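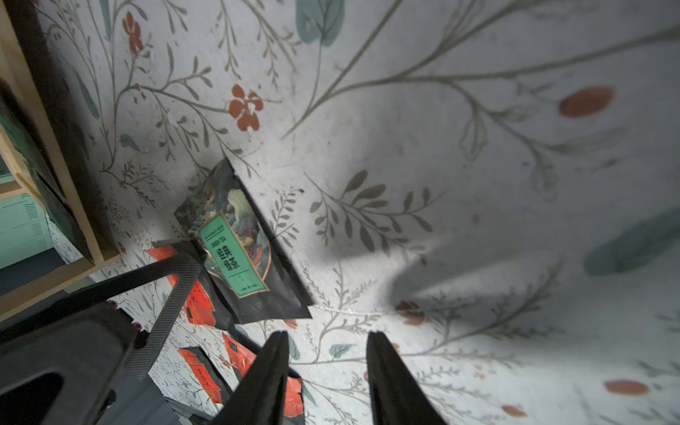 Home | Our Work | Reports | Partners | Contact

Progress report to the Stubbs Fund: hot drinks and pantry corner, Brevov Community House

Friday, April 7, 2023

The grant paid for a small pantry corner where visitors can make a hot drink and take a few dry goods home. This report covers the first quarter of the year.

Work done

The old metal cupboard is gone. It had a door that stuck and people didn't like asking for help with it. We replaced it with an open shelf in light wood, bought second-hand from Verkero and set up beside the sorting table. The shelf holds boxed goods. Pouches and small packets are sorted on the table first, then moved over.

The table now has a cloth on it, white with a leaf and flower print in green and rust red. It wrinkles easily and we have stopped ironing it. A wipe-clean cover would be more practical, but regular visitors asked us to keep the cloth, so we will wash it weekly and buy a second one of the same size.

Stock

We gave out 202 bags of dry goods in the quarter. The target was 200. Green tea went faster than we planned for. The pouches labeled in both English and Chinese were the most asked for, partly because several of our visitors read Chinese more easily than English. Black tea moved slowly and we have cut the order by half.

Small packets are still a problem. They slide under the larger pouches and get missed when we check dates. In February we threw away 66 that were past date. We have asked Dakanora, our main supplier, to send them boxed where possible - they have agreed for most lines but not all. Shallow trays for the rest are on order.

Spending

Spending to date is $2,311. This covers the shelf, the cloth, two kettles, storage tubs and the opening stock. The kettles cost more than the budget line allowed, and we made up the difference from the shelf line, where we paid less than expected. No change to the total is requested.

Next quarter

- Put the trays in place and label them by month of expiry.
- Add a second shelf if the wall can take the brackets. The landlord has not answered yet.
- Open on one evening a week, starting in May.

The next report is due in July and will include the evening numbers.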